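Estton group publishes shared rules for hand-held gripper recording

A working group based in Estton has put out its first set of good-practice rules for recording manual tasks with hand-held grippers. The rules run to 11 pages and cover the way people work at shared tables in ordinary offices, where much of this recording now takes place.

Three organizations wrote the text together: Dindard, Morin and the Prulov training center. Each had its own house rules before, and data passed from one to another often had to be sorted again by hand. Work on a common version began in May.

The main section deals with the tabletop. Before a session, the operator decides which objects belong to the task and writes them on the session sheet. Personal items such as phones, glasses and notebooks may stay on the table, but they have to be listed too, and they may not be swapped or removed until the session is over. Phones that stay out go face down, so that messages on a screen are not recorded.

Marker cubes get a section of their own. They must be checked for scratches and loose edges at the start of each shift, and a damaged cube is replaced before any more recording is done. Operators are asked to keep sleeves and cables away from the printed faces — a partly covered marker is one of the most common reasons for throwing out a recording, according to the group.

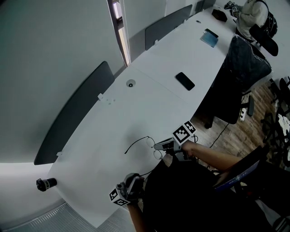

Seating, floors and breaks

Where two or more people record at the same table, each one gets a marked work area, and reaching into a neighbor's area during a recording is not allowed. Power strips and cables should run along the wall where possible. If a cable has to cross the floor, it must be taped down or covered. Spare chairs are to be pushed in or moved out of the walkway.

The rules also limit time with the grippers in hand. An operator may record for 45 minutes at a stretch, followed by a break away from the table. Morin had asked for a longer limit, but the other two partners wanted to keep the shorter one until more is known about wrist strain.

Consent is covered on the last two pages. Anyone who may come into view has to be told before recording starts, including people who are only using the same room. Faces and readable documents must be blurred before files are shared outside the site.

The group received 170 comments on the draft, most of them on the session sheet, which was cut to a single page as a result. The rules are voluntary. The partners will use them for six months and then decide on changes.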